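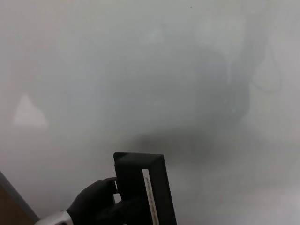 Figure 7.1 A gripper holding a framed black part with a white label strip. Most of what lies behind it is lost in grey haze.

Chapter 7
Can machines do the chores yet?

7.1 Two kinds of work

Machines have done some chores for a long time. A washing machine washes, a dishwasher rinses and dries, and a bread mixer in a bakery turns dough for hours without help. Each of these machines has a drum, a tray or a bowl, and the work is brought to it. Somebody still has to carry the washing in, sort it, take it out, fold it and put it away.

This chapter is about that second kind of work. We shall call it open handling: picking things up, moving them and putting them down in places that were not built for a machine. Clearing a table is open handling. So is restocking a shelf, changing a filter, or taking a part out of a box and fitting it to a bench unit.

The short answer to the question in the title is "some of them, some of the time". The rest of the chapter explains what that means and how it is measured.

7.2 What a hand has to know

Look again at Figure 7.1. The fingers are closed on the left side of the part. To get as far as this, a machine must know where the part is, which way up it is, where its edges are and how hard it can be squeezed. To go further, it must also know where the part is meant to go, and what might be in the way.

The first group of questions can often be answered from close by. The part is near, its border is dark against a pale background, and the grip can be checked by touch as well as by sight. The second group depends on seeing the rest of the room. In the figure there is a large dark shape behind the part, but its outline is too soft for us to name it. A program that has to plan a path past it has the same difficulty. It may treat the shape as solid and stop short, or it may go slowly and rely on force sensors to tell it when it has touched something.

The label raises a further point. A person who cannot read small print turns the object to the light or brings it nearer. These are simple actions, but a machine needs to be told that they are worth doing, and when to give up.

7.3 Counting what works

Claims about household and workshop robots are hard to compare. One maker may report the best run, another the average. In this book we use three terms.

Attempt: one try at a whole task, from the first movement to the last.
Success: an attempt that ends with the task done and no help given.
Assist: any help from a person during an attempt, however small.

Younes Ait Brahim, whose work on shop-floor trials we return to in Chapter 9, adds a rule of his own: an attempt that was stopped early counts as an attempt. Leaving such cases out makes almost any machine look better than it is.

Case study: the Prinport bench

The Prinport repair shop tried an arm on one job, moving flat parts from a tray to a test bench. Over the trial it made 2,384 attempts. Eoin Fitzgerald, who ran the bench, found that the tray and the grip gave little trouble once the settings were right. Most assists came at the far end, where the part had to be lined up with its slot. The shop kept the arm for that job and left the other bench work to its staff.

Questions like these decide whether a machine is useful. A task of 20 steps may fail because of one weak step, and a person standing by to help with that step is not free to do anything else.

7.4 What you will study in this chapter

Section 7.5 deals with grip and force. Section 7.6 looks at sight in poor conditions, including glare, steam, smoke and dust. Section 7.7 compares kitchens with workshops. The exercises at the end use a set of 400 attempts from the Prinport trial, and you will need a calculator for exercise 4.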